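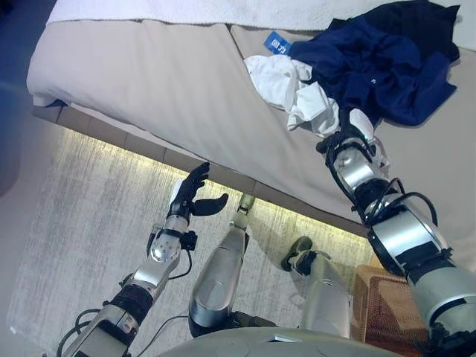 Page last changed: 9 September 2022

Speaker notes: Small Vinyl, Big Worlds

Slide 1. Say hello, get the box of blanks passed around right away. People listen better with a toy in their hands!

Slide 2. Start with Urkari, the swamp series. I love this one. Every figure uses the same squat body, and the sculptors still got a heron, a toad and a very grumpy log out of it. Ask who has the log.

Slide 3. Run sizes. The toad came out in 700 pieces, the heron in 276, and the glow version of the log in only 117. Pause here, collectors will want to write that down.

Slide 4. Drudine. Switch to the paint close-ups. Talk about the masks they spray through, and how the eyes go on last (tell the story about the cross-eyed batch, it always gets a laugh). Those cross-eyed ones are my favorites on the whole shelf.

Slide 5. Blind boxes. Be fair about it: opening one is a thrill, chasing the last figure gets expensive. Mention trade tables. Haugland runs a great one every January, and I came home with two toads and a heron arm.

Slide 6. Customizing. Wash the blank, sand lightly, thin coats. Altix blanks take acrylic really well. Skip the fur demo if we're past the half hour.

Last slide. Questions, then swaps at the back. Pick up the blanks before people leave!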